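Comité de recherche Lachance - médecine militaire et suites de blessures
Procès-verbal, séance d'octobre

Présents : Annick Lapointe (présidence), Réjean Beaulieu, Seija Manninen, Aisyah Krishnan. Absent : Lorne Fortin, excusé, comme en juin.

1. Ordre du jour
Adopté après retrait du point « Divers », qui avait duré 50 minutes la dernière fois. 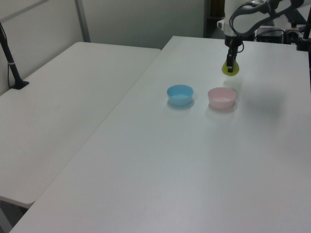 Dernière modification de cette page : 20 décembre 2021

2. Registre des pertes auditives
Mme Krishnan présente le registre Sedari, soit 391 dossiers d'anciens artilleurs, dont le plus ancien remonte à 1979. Sept sont illisibles. M. Beaulieu demande s'ils ont été rédigés par des médecins. On lui confirme que oui.
Mme Manninen souhaite que les acouphènes soient codés à part. M. Beaulieu s'y oppose, puis se rallie, puis demande que son opposition figure au procès-verbal. Elle y figure.
Adopté à l'unanimité - opposition comprise.

3. Questionnaire Penlow
La version française compte toujours onze pages. La présidente rappelle que les répondants sont des bénévoles. Mme Manninen propose de supprimer la section sur les loisirs bruyants, où la chasse et la chorale partagent une même case. Reporté. 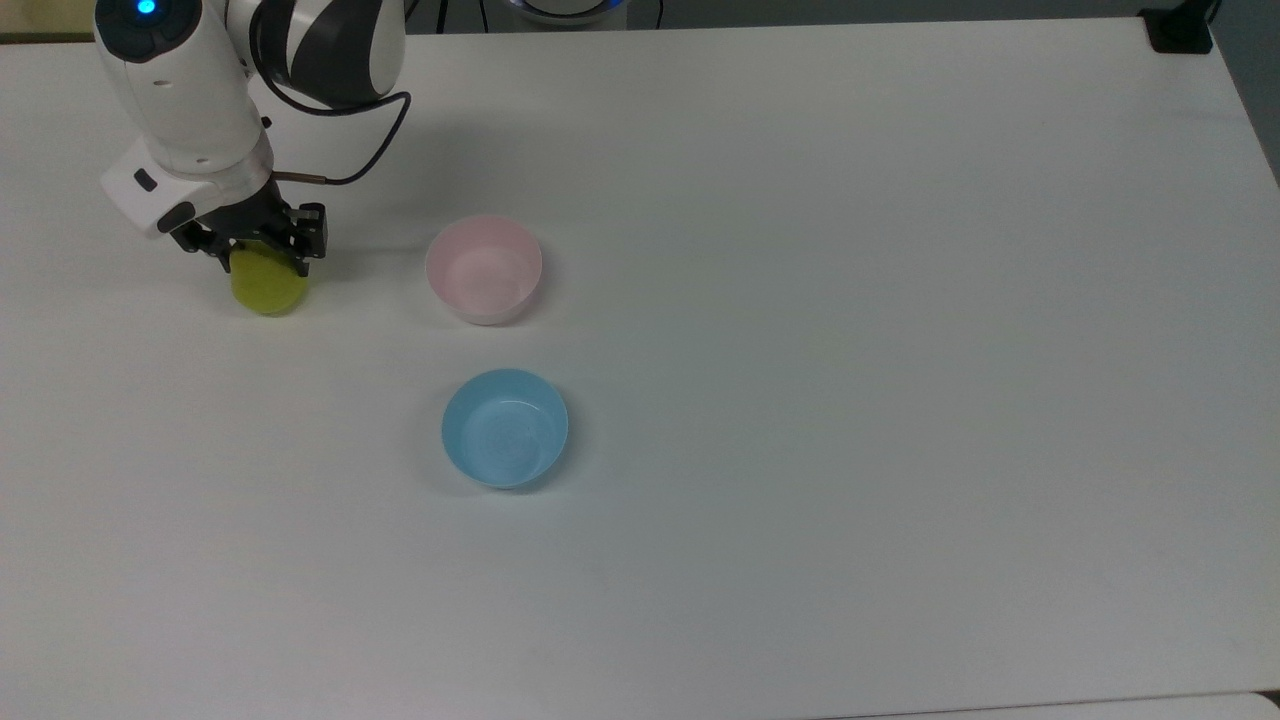 Bras robotisé blanc, pince à deux doigts et objet rond jaune-vert.

4. Budget
Il reste 1630 $ au poste « déplacements ». M. Beaulieu suggère un colloque à Lisbonne. La somme est affectée à l'étalonnage des audiomètres.

5. Protocole Skoltent
Le suivi à deux ans attend l'avis d'éthique, lequel attend une annexe de M. Fortin. Mme Krishnan lui écrira de nouveau, cette fois avec accusé de réception.

Levée de la séance à 16 h 40.
Secrétaire de séance : S. Manninen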